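November — open day, Drenulley bench

Doors at 12, first group in by quarter past. Ran the lunch-packing demo on the two-arm cell.

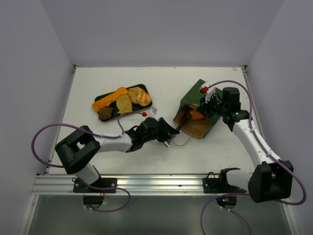 Takeshi Oshima from Tamura came with the second group and stayed through the break. He wanted to know what happens when both arms need the mouth of the bag at once. Told him the Pleteo planner gives priority to whichever arm is already inside and the other one waits. He asked for the logs, will send episode 192 and the ones after it.

Notes for next time:
Paper bags are harder than the boxes we used at Durnari. Once a bag is on its side the opening folds in.
Cable slack on both arms needs another look before we raise the speed.
Speed cap stayed at 5 percent over the bench default — fine for visitors, slow to watch.
Need 700 more bags if we do this again in spring. Ask purchasing for the same green.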